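Zarkatent Countertop Cooker
Set-Up and Care Guide
Section 4: Lid, Pot and Table

You have unpacked the cooker, found the lid under the last piece of packing, and put the carton somewhere you will later trip over. Now you can learn to take the lid off and put it back on. Most of the calls to the Merkineo help desk concern this section, and the people calling are perfectly intelligent. They had simply skipped ahead to the soup.

Read the whole section once before plugging anything in.

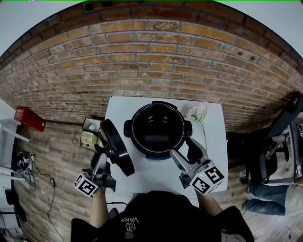
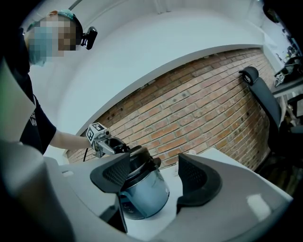
Fig. 4. Handling the black lid over a small table.

4.1 Choosing the table

1. Pick a table that is level and does not rock. If it rocks now, it will rock with a full pot of stew on it.

2. Set the cooker in the middle of the table. The edge is convenient for you, and also for elbows, cats and toddlers.

3. Leave a hand's width of clear space on every side. You will need one open patch large enough for the lid.

4. Move decorations to another room, or at least to another surface. Flowers next to a cooker look charming in a catalog. In a kitchen they end up in the rice.

5. Run the power cord along the back, where no foot will find it. Do not use an extension cord.

CAUTION: Do not place the cooker under a shelf or wall cabinet. Steam goes up. It will take the finish of your cabinet with it, a little at a time, and the warranty does not cover cabinets.

4.2 Removing the lid

Practice this cold and empty before you try it with dinner inside.

1. Make sure the cooker is switched off and the pressure indicator is down. If the indicator is up, stop and go to Section 6. Do not argue with the indicator.

2. Steady the pot by one side handle.

3. Take hold of the raised handle in the middle of the lid. Turn the lid counterclockwise until it stops.

4. Lift the far edge first, so the steam leaves on the side you are not standing on. Then lift the rest of the lid straight up.

5. Put the lid down beside the pot, on the open patch you left in 4.1. If you did not leave one, you are now holding a lid with nowhere to put it. Put it back and start over.

CAUTION: The underside of a lid that has been in use is wet and hot. Tilt it over the pot for a moment before you carry it anywhere. The water belongs in the pot and is of no use in your sleeve.

Note: If the lid will not turn, do not pry it with a spoon, a screwdriver or the other lid you bought because the first one would not turn. Let the cooker cool and try again.

4.3 Checking the inside

1. Look straight down into the pot in good light. Dark interiors hide things. We have had cookers returned as faulty that contained the printed recipe booklet, fully cooked.

2. Wipe the rim with a soft dry cloth. One grain of rice on the rim is enough to spoil the seal, and it will be the grain you didn't see.

3. Run a fingertip around the gasket inside the lid. It should lie flat the whole way around. Press down any part that has lifted.

4. Fill to the line marked 2 for a first test, using plain water. The line marked 4 is the maximum. It is a limit, though many owners have taken it as a challenge.

4.4 Putting the lid back

1. Hold the lid level by its handle and line up the arrow on the lid with the arrow on the pot.

2. Lower it. Do not drop it, even from a small height. The gasket remembers.

3. Turn clockwise until you feel it click. No click means it is not closed, however closed it may look.

4. Try to lift the lid gently. If the pot comes with it, the lid is locked. If only the lid comes up, return to step 1.

4.5 Cleaning and storage

Wash the lid by hand in warm water with a little dish soap. The inner pot may go in the dishwasher. The base may not, and wiping it with a damp cloth is all it has ever asked for.

Let the lid dry leaning on its edge, with air on both faces. Store it upside down on the empty pot, unlocked. A cooker put away sealed in December will greet you in spring with a smell that has had time to develop.

Spare parts
Gasket, part 287
Lid handle with screw, part 220

Order by part number. "The rubbery ring thing" has reached our parts desk often enough that they do know what it means, but it slows them down. The Skullow adapter ring looks the same as part 287 and does not fit, as you will discover after cutting open the packet.

Next: Section 5, First Cooking Test
Guide revised 11/11/2021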